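Folding and keeping towels in a small flat
Kidel Home Notes, updated 17 June 2025

When I moved to my flat in Jemberg I had one narrow shelf for all the towels and cloths of the house. I tried many ways of folding, and these are the ones I still use. They are simple and need no special equipment, only a flat table.

Clear the table first
Wipe the table with a dry hand or a brush before you put a clean towel on it. Pine is a nice surface for folding, but small crumbs hide in the grain and microfibre picks them up very easily.

Cleaning cloths: fold them in a strip
Microfibre cloths are thin and they slide over each other, so a square pile falls down quickly. I prefer a long strip. Lay the cloth flat, fold one long side to the middle, then the other side over it, and press with your palm from the centre to the ends. A grey cloth folded like this takes little place and can stand on its side in a drawer. Keep the rounded fold to the front, then you can pull out one cloth and the others stay.

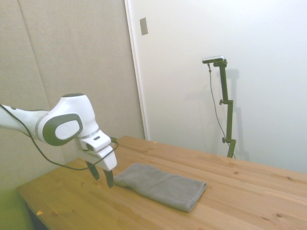

Bath towels: do not press them
A towel with loops is another matter. If you press it hard, the loops become flat and the towel feels thin. Shake it two times when it comes from the line, fold it in half, and smooth it lightly with the hand. The fold should stay soft and a little thick.

I look always for the hem. It is flatter than the rest of the towel, so it is a good line to follow when you want the sides to meet. Put hem on hem first, and correct the other side after.

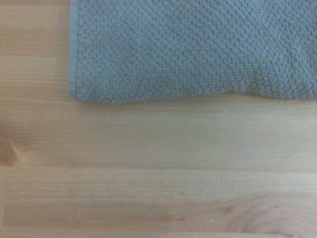
If the hem has become shorter than the towel, which happens with many washes, pull it gently while it is still damp. Do this from both corners at the same time. I wash my bath towels at 40 degrees with half of the usual powder and without softener, and I dry them on the rack by the window.

On the shelf
Bath towels go at the bottom, hand towels above. Put the clean ones under the pile and take from the top, so all of them are used equally. In March I take everything out, wipe the shelf and choose which towels are too old for guests. The old ones I cut in four for the floor and the bicycle. Sew the edges if you have patience, otherwise the threads will go in the washing machine filter.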